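Two wristbands and a jar of clips: a talk with the makers of the Kodus kit
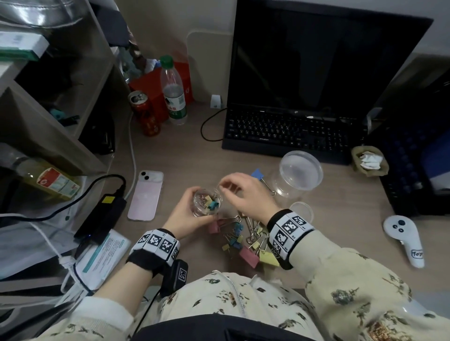 What the kit is for

Kodus is a small company that rents and sells a set of marker wristbands for recording how hands work. The recordings go to people who teach robots to pick things up, sort them and put them away. I have used the kit at my own desk for two weeks, and on Friday, January 2, 2026 I had a long call with the product lead of the company. We agreed that I would write the role and leave out the name.

I asked first why anybody should wear a band when a camera can already see a hand.

"A camera sees the hand until the hand turns," the product lead told me. "Then a finger hides another finger and the software has to guess. The square patches don't change shape and each one has its own pattern. If the camera catches one or two of them, we know where the wrist is and which way it points."

The bands are black, with the patches all the way round. I found them light, but with long sleeves you must take care, as a jacket cuff likes to slide over the squares. The product lead knows this complaint well. "We tell people to pull the sleeve back and put the band below it, on the side of the hand. It is page one of the booklet, and I think page one is the page that people skip."

Why binder clips

The task sheet that comes with the kit has 49 tasks. Many of them are done with office things, and the clips task is the one I repeated the most. You take coloured binder clips from a pile on the desk and put them in a clear jar, and afterwards you take them out again.

I said that it felt a little childish. The answer was quite serious.

"Clips are difficult. The wire handles stick up and catch in each other. The sizes are different, so your fingers open differently every time. And the jar is glass, which for a robot camera is not a nice material. If you want one cheap task that shows if your data is good, I would take this one."

Does the desk have to be tidy? Mine never is, and I had expected a rule about it. "No, please leave it," said the product lead. "Cables, a phone, a drink, tissues, all of this is welcome. Robots which learned only on clean tables have trouble in a normal room. We only ask that you cover papers with private information."

The numbers and the price

The basic kit costs 2,000 euros to buy. It can be rented by the month too, but the firm gives rental prices only on request, and I would prefer to see them on the website. For the purchase price you get both bands, the task sheet and one year of the Fodon software, which reads the patches and makes the files.

My own test gave 2,512 short clips of video before I stopped. Fodon refused a part of them, mostly the ones where my sleeve had moved. It says which file is refused but it doesn't say why, and I lost an evening with this. I mentioned it in the call.

"You are right, and it will change," was the reply. "The next version shows the reason next to the file. We want to have it out before the end of January."

The battery of the band's small box was enough for my working day. Charging is slow - I put it on the cable at night and did not think more about it.

Who buys it

According to the product lead, the first customers were university labs, and now there are more small companies. Janby, the cheaper version for schools, has one band only and a shorter task sheet. Kanaujia, planned for later this year, will add a thin glove for the fingertips.

I wanted to know if a glove does not spoil the feeling in the fingers. "A little, yes. For the clips I would still work with bare hands."

The shop accepts orders again from Monday, and the bands come in two sizes. I took the small one and closed it on the second last hole.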